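Clear-object grip fault

The clear-object grip fault (also "ghost grip", or the Sulendale fault) is a failure seen in two-armed humanoid robots with many-fingered hands when they handle see-through items such as bottles and cups. The hand closes, the controller logs a hold, and the item is not held. Named for the Sulendale test hall, where it was first written up.

Background. Sulendale runs used the Hustow arm controller, version 60, with hands tuned by Lykkegaard. Test items were cheap ones: drink bottles, throwaway cups, a plate. Out of 2477 logged grips, 98 were marked as holds with nothing in the fingers. Most of those were on clear plastic. Solid colored items hardly ever set it off.
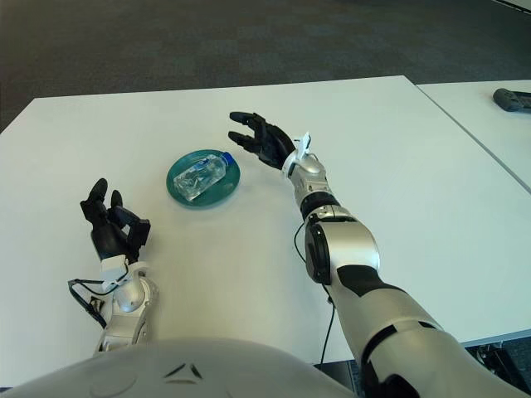
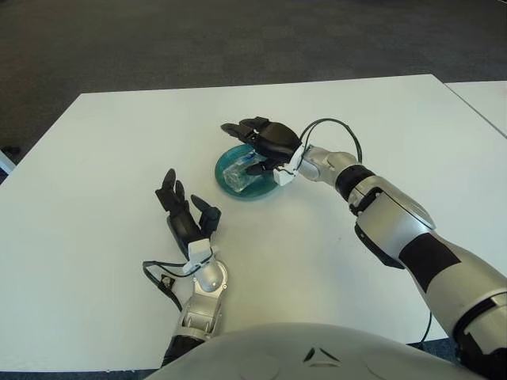
Bench work with a round plate and clear plastic items.
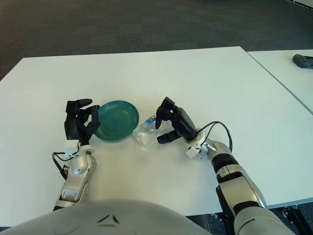
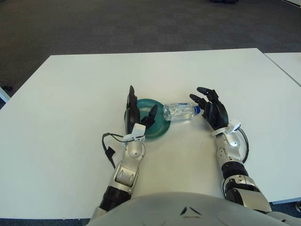 Adar Hand Safety Group, Robotics Department

Cause. Two things at once. First, depth sensing goes wrong on clear plastic, the beam passes through or bounces off a ridge and the item is placed too low or too far back. Second, thin plastic gives way under the fingers, so the motor load climbs slowly and then drops. Version 60 read the drop as "settled" and stopped squeezing. A colored plate under the item makes the edge harder to find, as its color shows through the walls. Crumpled items worse than smooth ones.

Safety. Mostly a nuisance with empty items. The trouble is the next move. Believing it holds something, the arm lifts and swings at carrying speed, and a half-caught bottle can be thrown or spill onto cables and joints. In October a bottle slipped during a lift and wet a wrist connector; the arm froze with the hand over the table edge and had to be powered down by hand. No one was hurt. The group's rule since then is an outer limit of 200 mm per second for any lift with a clear item, and hands stay out of reach untill the hold has been checked.

Fixes. Version 61 adds a second load check, half a second after the fingers stop. Also a small test lift, a finger's width, before the full one. Stick-on markers on the bottles worked well but were dropped, real bottles don't have them. The load check catches most false holds, not all. Very soft cups still get through.

Open points. Wheter the same fault shows up in the left hand as often is not known, as nearly all the logged grips were right-handed. Wet bottles not tested.

See also: False hold; Slip detection; Depth sensing on glass

Last edited Sat 6 July

This site uses cookies to remember your settings. By continuing to browse you agree to our use of cookies. Accept Manage choices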